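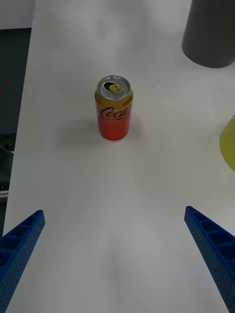 An opened can of Coca-Cola Lemon on a white table.

When the rain fails, who pays the grower?

The lemon trees on the slope above Hokcombe were flowering when the wells dropped. By August the fruit was the size of walnuts and much of it was on the ground. Growers in the valley had been paying into a drought insurance scheme for three seasons, and most of them assumed a claim would follow. For the farms on the eastern side, it did. For those on the west it did not, although the two are separated by a single road.

The scheme is run from Cliritham, the regional capital, and covers 1,165 holdings. It does not send anyone to look at the trees. Payments depend on rainfall recorded at a set of weather stations, and each farm is tied to the station nearest to it on the map. If the total for the growing season falls below a fixed line, every farm tied to that station is paid. If it stays above the line, none of them is.

The season that caused the trouble came down to a single storm. It passed over the station at Trerkitov in one night and left enough rain in the gauge to lift the seasonal total past the line. The western farms are tied to Trerkitov. Their owners say the storm missed them, or ran straight off baked ground and did the trees no good.

"I had the policy in the drawer and I had read it," says Solveig Strömberg, who grows lemons and a few rows of almonds on the western side. "I knew it was the gauge that counted. I didn't think the gauge would be in a different storm from me."

Strömberg bought water by tanker for seven weeks to keep her younger trees alive. She let the older ones go without. Some have come back, but she expects a light crop from them next year and possibly the year after. Her loan repayment on the pump falls due in spring and she has asked the bank to move it.

Schemes of this kind appeal to governments for a simple reason. Visiting farms is slow and expensive, and when a whole district has lost its crop there are never enough assessors to go round. A rain gauge gives a number on the last day of the season and the money can go out soon afterwards. On the eastern side, payments reached bank accounts within 49 days. Under the old arrangement, which relied on inspection, some growers waited more than a year.

The weakness is equally well known. People who work in the field call it basis risk, meaning the gap between what the index says and what happened on the farm. It can work in the grower's favour. At least one eastern holding with its own spring lost very little and was paid in full. It is seldom complained about when it falls that way.

Han-gyeol Heo, an agricultural economist who has studied the Hokcombe scheme, thinks the number of stations is the first problem. There are four for the whole valley, all of them on low ground near roads. Most of the lemons are grown on slopes.

"The premium is worked out as though the valley were flat," Heo says. "You could put in more gauges, and you should. You would still have farms on the wrong side of a line somewhere."

Heo would like to see a second trigger based on satellite readings of plant growth, with a small reserve fund for districts where the two measures disagree. The reserve would need inspectors again, though far fewer of them. The scheme's managers have said they will look at the idea before the next policies are sold.

Cost is the sticking point. Growers pay half the premium and the regional government pays the rest, and neither is keen to pay more. Membership was already slipping on the western side before the dry year. Several families there say they will not renew, and a smaller pool would make the cover dearer for those who stay.

Marín, a coastal district that grows mostly oranges, tried a different approach after a bad season of its own. Farms there may choose between two stations when they sign up, and may split their cover between them. It has not cured the problem, but fewer growers are left with nothing. The paperwork is longer and the cooperative helps members fill it in.

At Hokcombe the packing shed ran on short hours through the autumn. Buyers for the juice trade, who take the fruit that is too small or marked for the shops, found what they needed elsewhere. Growers worry about that as much as the claim, as a juice contract that moves to another district can take years to win back.

Strömberg has not yet decided about her own policy. The renewal form arrived with a letter explaining how rainfall is measured, and a map with the stations marked in blue. Trerkitov is still the one beside her name. She has until the end of January to send it back.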